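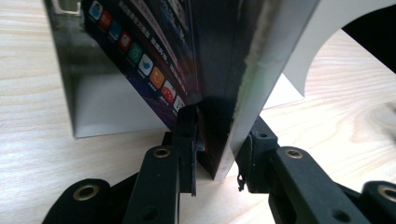

1. Opening (keep it short)

Hello, thanks for having me. Name, firm — Karton — don't do the full history, they've got it in the programme.

Ask the room: who opened a parcel this week and kept the box? Wait for hands. Then: who could say what was printed on it? Usually far fewer.

Talk is about small print runs and why they go wrong. 200 boxes, not 20,000. Most advice is written for the big jobs.

2. The Arruda job

Tea firm, first order, January. Wanted a dark sleeve, full colour, both sides. Quote came back fine. Proof on screen lovely. Printed sleeve came back nearly black.

Say the bit about screens being lit from behind. Dont get stuck on colour profiles, someone will ask, send them to me at the break.

What we should of done: paid for one hard proof. Cost 65 pounds. Reprint cost a lot more and Teresa Rocha at Arruda was very nice about it, nicer than I would have been.

3. Sizes

Measure the thing that goes in, then measure it again in its wrapper. Useo sent us the bare size and 101 boxes had to be opened out and re-creased by hand. Took the whole office an afternoon. (Pause, people laugh here. If they don't, move on.)

Folding — heavy ink cracks along the crease. Ask for the crease before you sign off the art, keep solid colour away from it if you can.

Mention plain stock too. Pavent went with no print at all, just a paper band round the middle. Cheapest job we did that year and they still reorder it.
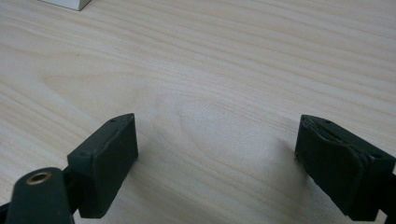
4. Questions people should ask the printer

Who checks the file, and do they ring you or just fix it?
What happens if the count comes up short?
Can I see the same board with ink on it?
How long do you keep the cutter?

Last one matters most for repeats. Tell the story of the lost cutter if there's time, skip if past the 5 minute card.

5. Close

Samples on the side table, please handle them. Price sheet is by the door. Then questions — repeat each one into the mic, the back row couldnt hear last time.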